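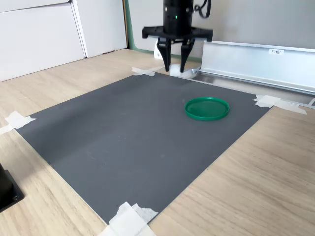 Setup of the Dorndale learning-from-demonstration kit took me a morning, mostly on the camera settings. The method asks for 100 demonstrations of one task, and I recorded 109. Mine was putting a small block on a lid.

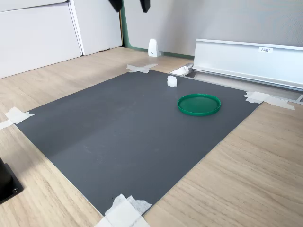
Block and lid on the mat, fingers raised.

Training ran overnight. Out of 35 trials it failed 12, nearly all with the block near a corner.

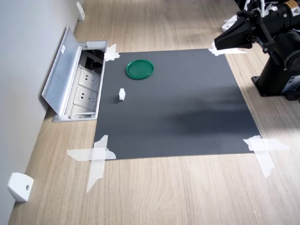 Kerstin Görtz got much the same at Lingate, so I don't blame my lighting. The arm moves smoothly and the logs are easy to read – the manual is poor. 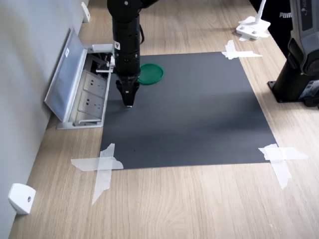

Gripper low over the mat, next to the lid.

Good for single tasks. I'd wait for the next version if you need more.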